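August 28, 2019

Bench by the window, Pukville workshop. Today was meant to be the Zernum samples. It became housekeeping, as these things do, after I went looking for one thin black stick and found them in four different drawers.

They now live in the pink basin.
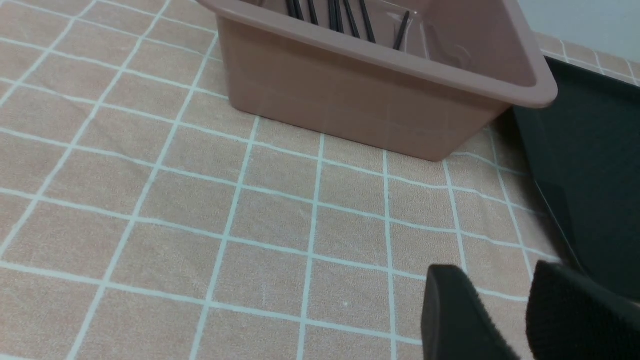
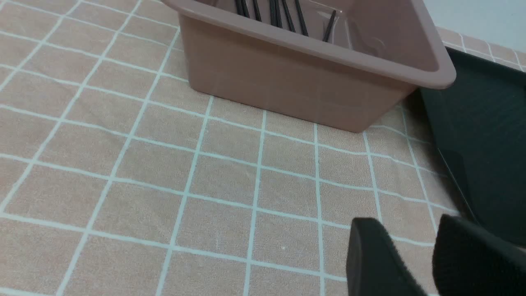 Black things, pink basin, all four times:

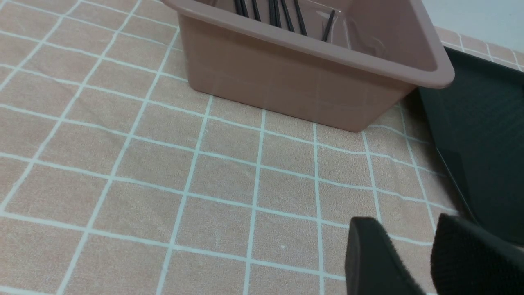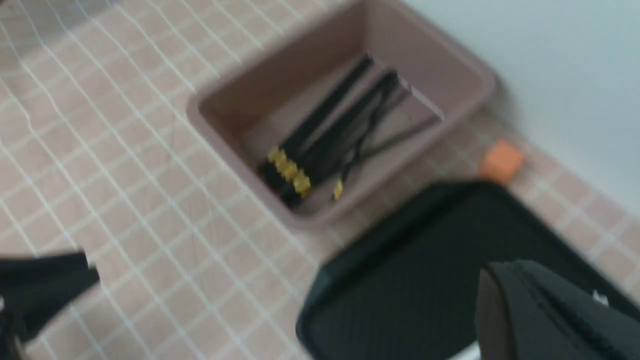
Rules, such as they are. Long black things go in the basin and stay there until wanted. They do not go in the Uto cabinet, which is for paperwork, or in a coat pocket, which is for losing them. If you take one to stir something, it goes in the bin afterwards. I am still finding varnish on things I did not varnish.

The squared pattern was a good idea for lining work up and a poor one for my eyes - after an hour it starts to swim. Would go plain next time. Crumbs show up on it beautifully, at least.

Went through the Malinowski order while I was at it. Invoice says 552 pieces, delivery note says 47, and both are signed. Have written to them and expect a reply by December.

Still to do: label for the basin (masking tape will do), find the lid if there ever was one, move the glue off the radiator. Zernum samples tomorrow, first thing, before I open any more drawers.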